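Selling the Show: Notes for Week 4

Hi all. These are my notes from the session on how a concert gets announced, priced and filled, tidied up a little for the people who were away and for anyone whose handwriting is as bad as mine. Harish Bhatia sat in for the second half and I've folded his comments in where I could keep up with him (he talks fast!).

Reading for next time is at the bottom. Please do it this time.

1. The hold and the offer

Before anybody outside the business hears about a show, there has been a hold. A hold is a date penciled in at a venue. First hold means you're at the front of the line, second hold means you get it if the first one drops out, and so on down. Holds are free, which makes people greedy with them. When I was booking the Dandcombe I once had four different agents holding the same night in December, and three of them had no real plan to play it.

If you're on second hold and you want the date badly, you can challenge. That forces the first hold to confirm or let go, usually within a day or so. Don't challenge unless you're ready to sign, though. If the other side drops out and you then go quiet, the venue remembers you, and so does whoever you bumped.

The offer comes next. It says what the artist is guaranteed, what the ticket price is, what the costs of the night are, and how anything left over gets split. We went through the Jirlow offer sheet line by line in class and I won't repeat it all, but do look again at the "versus" deal on page two. The artist gets the guarantee or a percentage of the net, whichever is bigger. Several of you added the two together in the exercise. You'd have given away the bar.

2. Capacity is a slippery word

A room's capacity on paper and the number of tickets you can sell are two different things. For our worked problem the room is licensed for 1030. Out of that you take the guest list, the artist's own allocation, any seats behind the sound desk, and the space you lose if the band brings a big lighting rig. What's left is your sellable capacity, and that is the number your whole budget stands on.

Anju Bhardwaj asked why we don't just budget on a full house, given that the band sold out last time. Good question, and I gave a rushed answer, so I'll try again. You budget for break-even first. Work out how many tickets cover the guarantee plus the costs, then ask yourself if you'd bet your own rent on selling that many. If you wouldn't, the offer is too high, however much you love the record.

3. The announcement

Most of what you read in a local paper or on a listings site started life as a press release, sometimes copied word for word. So write one that survives being copied. The artist's name, the venue, the date, the door time and where to buy should all be in the first two sentences. If an editor chops everything after that, you still have a working ad.

We compared two releases for the same show at the Upadhyay. The first one opened with a paragraph about the "magic of live music" and didn't mention the venue until line nine. The second was dull as ditchwater and sold more tickets. I know which one I'd rather have my name on, and it's the dull one.

Some things I'd keep out of an announcement:

The word "iconic," unless the act has a statue somewhere
Promises about the set list (bands change their minds in the van)
Any support act who hasn't confirmed in writing
A row of exclamation marks – I'm aware I'm a hypocrite
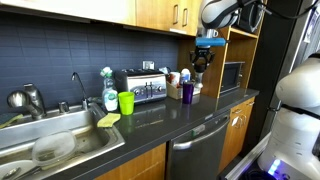

Presale comes before general sale, and it's really a way of asking the most loyal fans to tell you how worried you should be. You send a code to the mailing list, you open a slice of the tickets early, and you watch. A strong presale might mean you add a second night. A weak one means you spend more on posters, and quickly. Your list is made up of people reading on a phone between other jobs, maybe with a plastic container propped in the sink and a spoon left on a plate next to it, so put the code where they'll see it with one thumb free. Don't bury it under the tour poster. And test the code yourself before it goes out! I once sent a whole list a code with a zero that should have been a letter O, and spent the evening apologizing one email at a time.

4. Second nights

Adding a night sounds like pure good news and mostly it is, but there's a trap. Fans who bought for the first night are the keenest ones you've got. The second night has to be filled by slightly less keen people, so it nearly always sells slower. Harish's rule is that he won't announce a second date until the first is close enough to gone that he can say so truthfully in the release.

He told us about a two-night run at Eten where both dates went on sale together. The crowd split down the middle and each room looked half empty, even though the total was perfectly healthy. The money worked out. The band hated it, and they played somewhere else the next year.

What does get cheaper on a second night is the setup. The stage is built, the desk is programmed, the crew are already in town. You still pay wages and security for both, so please don't halve everything in your spreadsheet as one group did (you know who you are, and I enjoyed your profit figure very much).

5. Show day, briefly

We ran out of time here, so we'll pick it up next session. For now, just know the order: load-in, soundcheck, support soundcheck, doors, support, changeover, headliner, curfew. Work backward from curfew when you write a running order. Venues near houses can be fined for going over, and that fine usually lands on the promoter.

Settlement happens at the end of the night in a small office with bad coffee. The promoter and the tour manager go through the receipts together and agree what's owed. Bring every receipt. If you can't show it, you can't claim it, and a tour manager who has been up since five in the morning is in no mood to take your word for a taxi.

For next time

Read chapter 18 in the course reader, the one on settlement. Then finish the break-even exercise using the Jirlow sheet, with a ticket price you'd be happy to pay yourself. Bring it on paper if you can, as the projector in our room is still sulking.

Anyone who wants to shadow a load-in at the Dandcombe should email me. Wear closed shoes, and eat first.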